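Reretti Hall, Ikbridge
Pre-show safety checklist, acoustic and small-band nights
Inspection date: 4/5/24
Show: two sets, seated, no support act
Result: open, with two items to close before doors

1. STAGE

Deck boards level and screwed down: OK
Front edge marked with white tape: OK. Tape is lifting near the stairs. Replaced during the check.
Stairs and handrail, stage left: OK
Piano brakes on: OK
Drum riser: Not in use. Stored upright behind the rear curtain and strapped.
Guitar stands clear of the walkway: FIX. The stand for the second guitar was in the path from the monitor desk to the stairs. Moved back to the wall. Check again after soundcheck, as players tend to pull it forward.

2. POWER AND CABLES

Main panel door closed and unlocked: OK
Stage outlets tested: OK
Extension cords free of cuts: FIX. One orange cord has a nick near the plug. Tagged and taken out of use. A spare is needed for the keyboard position.
Cable ramps at both aisle crossings: OK
Pedal board power supply: Brought by the band. Looked over, no loose wires.

3. SOUND

Main speakers, safety chains in place: OK
Horwood wedges, feet and grilles tight: OK. The far right wedge has a new grille since August.
Level limiter set and locked: OK
Earplugs at the bar: Low. One box left, reorder.

4. LIGHTS AND HAZE

Clamps and safety cables on front bar: OK
Gel frames seated: OK
Haze machine: Not in use tonight, at the singer's request. Leave unplugged.

5. HOUSE AND EXITS

Chairs linked in rows: OK, 165 set out
Center aisle at least 55 inches wide: OK
Exit signs lit: OK
Rear exit opens fully: OK. Door drags a little on the mat. Mat turned around.
Fire extinguishers in date: OK
Merch table clear of the lobby exit: OK. The band is selling vinyl, so expect a line at the break. Keep it along the coat rack side.

6. SIDE ROOM

Floor clear: OK
Lights and outlets: OK
Small items kept in trays: OK

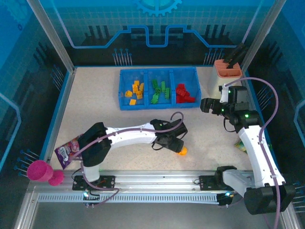 Item 6: blue tray, blocks sorted by color.

7. LOAD-OUT

Ramp dry and lit: Check again at end of show
Van space kept free: OK
Organ cabinet (Mitsotakis-Vlachou): Two people to lift, wheels do not lock. Strap it before it goes down the ramp.

OPEN ITEMS

Spare extension cord for keyboard position
Second guitar stand, recheck after soundcheck

File this sheet under job 1196 and leave a copy at the sound desk.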